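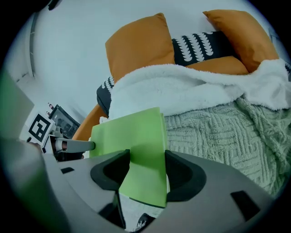

A lime green sheet beside bedding.

Collecting > Figures and statues > Resin kits

Home | Articles | Makers | Glossary | Talk
5 min read

Orkell is a line of large resin display figures sold by the small maker Codside. The line is known mainly for its edition numbering, which collectors have disputed since the second release. Most of what has been written about it comes from Codside's own sales pages or from people who own the pieces and may want to sell them, and claims about quality or scarcity should be read with that in mind.

Background

Codside was set up by the sculptor Ryota Murakami and the painter Wing-sze Yang, who had worked together on garage kits. The first Orkell figure, a seated harbor giant named Hung, was offered by preorder in September. Codside called it "museum grade," a term with no agreed meaning in the hobby. No outside body tested the resin or the paint, and the company has never said what standard it had in mind.

Hung was followed by Clollow, a standing figure with a cloth cape and a second head. The two were sold as being in the same scale. Owners who placed them side by side reported that the hands and boots do not match, and Codside later dropped the scale from its listings without comment.

Edition size

The Hung page gave an edition of 300. A piece numbered 321 was shown on a collector forum on Feb 12, 2022, by Tien-fu Chiang, who had bought it secondhand. Codside replied that a few artist's proofs and replacement copies had been numbered on from the main run. Critics noted that proofs are usually marked as such, and that the original page mentioned neither proofs nor replacements.

The size of the Clollow edition is not known. The often repeated figure of 365, supposedly one for each day of the year, traces back to a single forum post with no source. It does not appear in any surviving Codside listing.

Paint and casting

Early reviews praised the head sculpt on Hung, and few owners have argued with that. The paint is another matter. Promotional photos showed a prototype finished by Yang herself, while the sold copies were painted at a workshop Codside has declined to name. Pádraig Nic Aodha compared 9 copies for a hobby newsletter and found clear differences in skin tone and in the shading around the eyes. He also described seam lines under the arms of several. His sample was small and came from owners who answered a request for complaints, so it says little about the run as a whole.

Resale

Sellers often describe Orkell figures as a sound investment. The evidence is thin. Asking prices are easy to find, but completed sales are rarely made public, and shipping damage is common enough with heavy resin to wipe out a gain. Tien-fu Wu, a dealer, has argued that the numbering dispute made Hung more desirable. Wu had copies in stock at the time.

See also: Artist's proof; Garage kit; Polystone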